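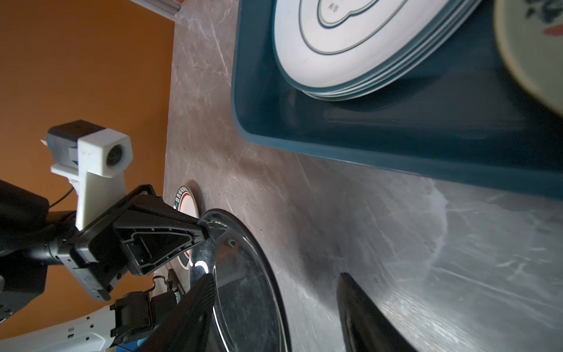 White plates with a teal rim, stacked in a plastic tray on the bench.

Looking after plates, trays and stone benchtops

Most chipped crockery gets chipped in the cupboard or the sink, and most dull benchtops got that way from the wrong cleaner. These are the habits we keep at home.

Stacking plates

Sort by size first, largest at the bottom. Mixed stacks rock, and a rocking stack chips at the rim. Plates with a printed or coloured pattern should have something between them if you don't use them every day. Paper towel will do, or a circle of old flannelette cut to the size of the flat part. Everyday plates can go straight on top of one another as long as you lift them off and don't drag.

Run a finger around the foot of each new plate before it goes in the cupboard. The unglazed ring underneath is often rough enough to scratch the one below. A few turns on wet 600 grit paper takes the roughness off. Rinse well afterwards. Don't use anything coarser. I tried 100 once and it left the ring worse than when I started.

If your shelves are deep, keep the plates in a tray and slide the whole lot out when you set the table. Check the shelf pins now and then. A full dinner set is heavy, and the plastic pins that come with flat-pack cupboards tend to sag.

Cleaning plastic trays

Hot soapy water is enough for nearly everything. Curry and tomato stains on light or bright plastic need a paste of bicarb and water, left for 2 hours and wiped off with a soft cloth. Scourers leave fine scratches, and the scratches hold the next stain.

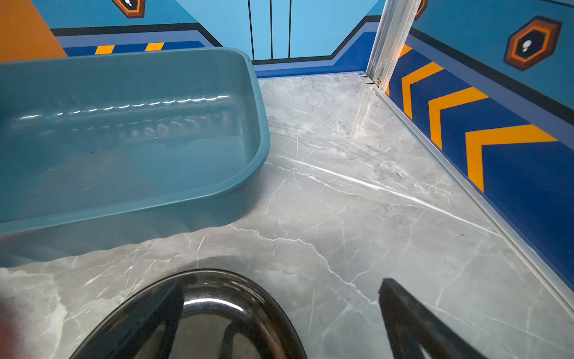 Dry trays standing on their long side, with a gap between them for the air to get through. If you nest them damp they stick together and start to smell. Two trays that have jammed can usually be parted by putting cold water in the top one and standing the bottom one in warm water for a minute. Never lever them apart with a knife.

Keep plastic trays well away from the cooktop and out of the bottom rack of the dishwasher. A warped tray will never sit flat again, whatever you read about weighting it down with bricks in the sun.

Grey marks on white plates

These are usually metal left behind by cutlery and will come off. Wet the plate, sprinkle on a little cream of tartar, rub with a damp sponge and rinse. Bako make a paste for the same job and it works too, but it costs more and the tin lid rusts.

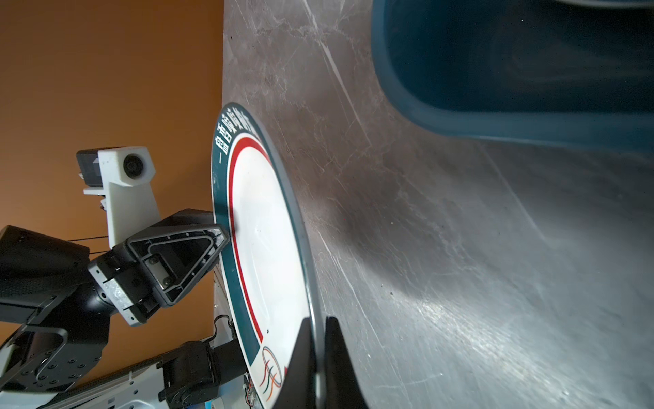

Go lightly over any printing or gold. If the pattern feels raised under your fingertip it has probably been put on over the glaze, and it will wear. Wash those pieces by hand in warm water with a folded tea towel in the bottom of the sink.

Marble and other stone

No vinegar and no lemon. Both etch marble, and the dull spot is permanent unless you have it polished out. Use warm water with a drop of dish liquid, then a dry cloth. Wipe up wine, juice and tomato straight away.

Oil stains can be drawn out with a thick paste of bicarb and water. Cover it with cling wrap, tape the edges and leave it overnight. It may take more than one go. We had a quote of $281 from Allside to have our bench resealed and ended up doing it ourselves in an afternoon in March, with the windows open.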